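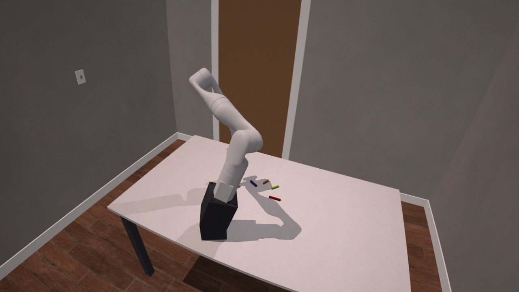
Simulated arm folds up and stops dead, error 491

Hi all, I'm at my wits' end with this one. I've got a sim of a white arm on a black pedestal, and it's meant to sort four coloured rods on a table. It runs nicely for ages (3574 steps last time!) and then the arm curls up over its base and won't budge. The log only says "joint 2 limit, 491". I'm using Plillow for the planning. My worry is that we copy the same program onto the real arm at Ullness in September, and I don't fancy standing near it if it does this. Any ideas?
Posted by draltden_dabbler

Wen-hsiung Cheung
Had this myself! Mine was asking for a pose just past what joint 2 can reach, so the planner gave up halfway. Print the target angles for the last few steps before it stops, and pull your soft limit in a bit. Please don't put it on the real arm until you've found it, and when you do, run it slow with your hand on the stop button.

Chu875
have you tried restarting it

draltden_dabbler
Yes, lots of times, same thing. Printing the angles tonight, thanks Wen-hsiung.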